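Local Constitution Education Project: Progress Report to the Fankhauser Fund

Period covered: start of grant through May

We are a little past the halfway mark and very happy with how things are going. The grant pays for plain-language workshops on the draft regional charter in Diltuvari and Nitberg, plus a printed guide for people who can't make it to a session.

Workshops

Total attendance so far is 1,551 against a full-term target of 2,000. Diltuvari has been the surprise. We expected the chapter on courts to be a hard sell there, and it drew the longest discussions of any topic – one evening ran until the building closed. Nitberg started slower. Moving the session to Sunday afternoon helped a lot, and the last two had people standing at the back. 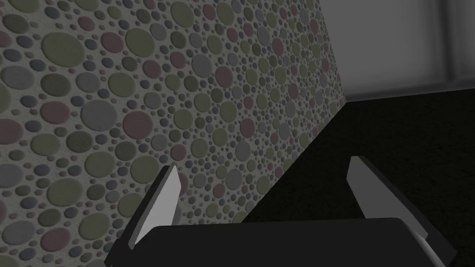
The most common question in both towns is how the charter can be changed once it is adopted. Our first set of handouts gave this a single paragraph. We have rewritten it as a full page, with a worked case that follows an amendment from petition to final vote, and the new version is already in use.

Printed guide

The first print run of 600 copies is gone. Libraries took most of them, and two high schools asked for class sets we could only partly fill. A second run is at the printer. It fixes the mix-up on page nine between the council's veto and the governor's, which a reader in Nitberg caught and wrote to us about (thank you!).
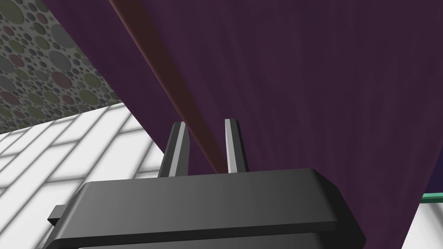 Translation took longer than planned. The legal terms for "reserved powers" and "shared powers" are nearly the same word in the second language, and our reviewers went back and forth for three weeks before settling on a pair everyone could live with. The translated guide is now in layout.

Budget

Spending is on plan except for room rental, which is over, and travel, which is under by a similar amount. We would like to move the difference between the two lines and will send the form separately.

Next steps

Skevwood is next. We have a hall, two trained facilitators and about 100 sign-ups already, before any posters have gone up. We also want to try a shorter evening format there – one chapter per night, with more time for questions.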